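Odds and ends from the Pomari table

I've been meaning to post these since May – sorry, folks! It's mostly snacks, wrap and one very yellow ball I've grown fond of. The red bowl with the scalloped rim is my favorite thing on the whole table, and the little light-brown snacks in it are dangerously easy to reach.
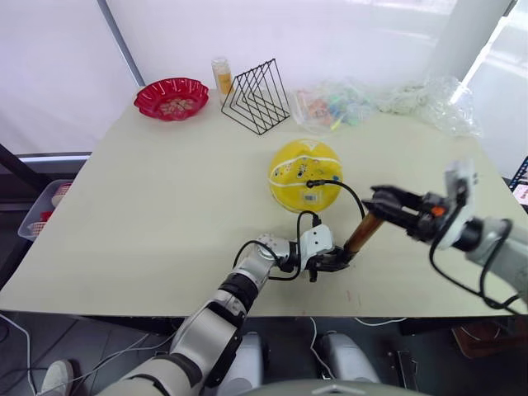

Jolanta Urbańczyk wrote to ask where she can get a wire file rack like the black one, as hers from Nurnar is falling apart. No idea, but I'll check!

And now the ball again, stickers and all. I do love that blue spot. 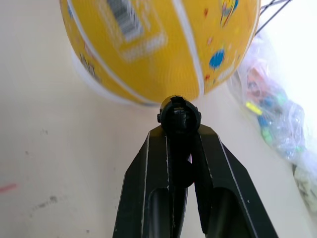 Yellow ball with white seams, close up.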